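The Returns Office at Kalwood

The Returns Office of the Kalwood Ferry Company was established to receive articles left aboard its vessels and to hold them until they were claimed. Its regulations were printed on a single card. Articles were to be entered in the register on the evening of arrival, tagged, and shelved by date. After 400 days an unclaimed article became the property of the company and was sent up the hill to be sold.

The Clerk had held the post through two changes of ownership and the loss of the winter timetable. The office was open from eight in the morning until the last boat from Wallon had tied up. In August this could be very late. The Clerk did not object to the hours and had said so in writing when asked.

Entry 209 in the register was made on such an evening. It read: "Basket, dark, with cover tied down. Found on the upper deck, port side. Not opened." The final remark was irregular. The card required that all containers be opened and their contents listed. The Clerk had placed a hand on the cord, felt how carefully the knot had been made, and written the remark instead.

An inspector arrived from the head office in Grarinex the following spring. The inspector compared the register with the shelves, approved the tags, and stopped at entry 209.

"The contents are not listed," the inspector said.

"No," said the Clerk.

"The regulation is clear."

"It is. I have read it every morning."

The inspector considered the matter and wrote a short paragraph in the report. The Clerk was given 23 days in which to correct the entry. The inspector then took the afternoon boat back, and left a pair of gloves on the counter, which were entered, tagged, and shelved by date.

The Clerk did not correct the entry. On the last evening allowed, a letter was composed to the head office. It stated that the office had been founded to return property to its owners in the condition in which it was lost, and that a tied knot formed part of that condition. It asked that the card be amended. The letter went out with the Wanigasekara, the oldest boat in the fleet and the slowest, and no reply was received.

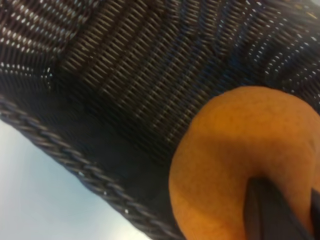 Photo: Kalwood Quarterly picture desk

In the seventh week after the letter, a passenger came in from the Wallon boat and stood for a time in front of the counter. The passenger was elderly and had brought no ticket stub or proof of any kind.

"I left something," the passenger said. "I expect it is gone."

The Clerk asked for a description.

"A basket. I tied it myself. I was bringing it to my sister, and then there was no need to bring it, and I got off without it." The passenger looked at the shelves. "I would know the knot."

The Clerk carried the basket to the counter and set it down. The passenger touched the cord and then signed the register where the Clerk pointed. The signature ran well past the column provided. Neither of them mentioned the contents – the card contained no instruction on that point.

When the passenger had gone, the Clerk took up the pen, ruled a line beneath entry 209, and wrote "Returned." The last boat was already sounding off the breakwater. There were 7 minutes until it docked, and the Clerk used them to sweep the floor.

© Kalwood Quarterly. All rights reserved. | Contact the editors | Submissions | Back to top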